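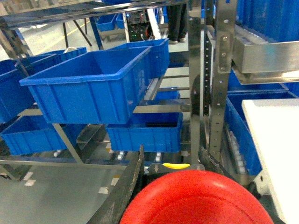 Ji-hoon Wang

Ji-hoon Wang is a Canadian stage and voice actor, best known for playing the ferryman in the touring production of Roromeck and for voicing most of the livestock in the radio serial Garkitz. He has died on stage more often than any other member of the Zelenák Players, a record he holds by a comfortable margin and has shown no wish to give up.

Early life and training

Wang grew up in a small prairie town where the nearest theatre was also the curling rink. His first part, at age 9, was a fence post in a school pageant. The local paper called him "steady." He has used the word in his program biography ever since, without giving the source.

He left a surveying course after one winter to join the two-year acting program at the Zudberg Studio, which favoured long silences and cold rooms. Students were asked to spend their first term without speaking in class. Wang has said in interviews that he learned a great deal from this, mostly about the other students' breathing.

Stage career

After graduating, Wang joined the Zelenák Players, a touring company that played community halls, church basements and, for one August, a ferry. He was hired as an understudy and went on the same night, when the leading man locked himself in a washroom at intermission. The lock was later repaired. The leading man moved into real estate.

Wang's breakthrough came with Roromeck, a three-hour drama in which a ferryman refuses to take anyone across a river. Critics were divided over the play and fairly united on the length. Wang was praised for his stillness in the second act, during which he has 6 lines, 2 of them the same. He stayed with the production for 1,051 performances and missed none, although he did arrive at one of them in the wrong town and had to be driven over during the overture.

Voice work

Garkitz, a farm serial for radio, gave Wang his largest audience and his smallest dressing room. He was cast as a neighbour with a grudge over a culvert, then took on the goat when the sound effects budget was cut. The goat proved more popular. By the final season it had its own storyline, and the neighbour had been written out with a cough.

Acting style

Wang is usually described as a restrained performer. He dislikes props, rehearses in his coat and is known for learning everyone else's lines before his own. Directors have found this useful in emergencies and tiresome the rest of the time. He teaches an occasional workshop on stage falls, for which students are advised to bring their own knee pads.

See also

Roromeck (play)
Garkitz (radio serial)
Zelenák Players
Zudberg Studio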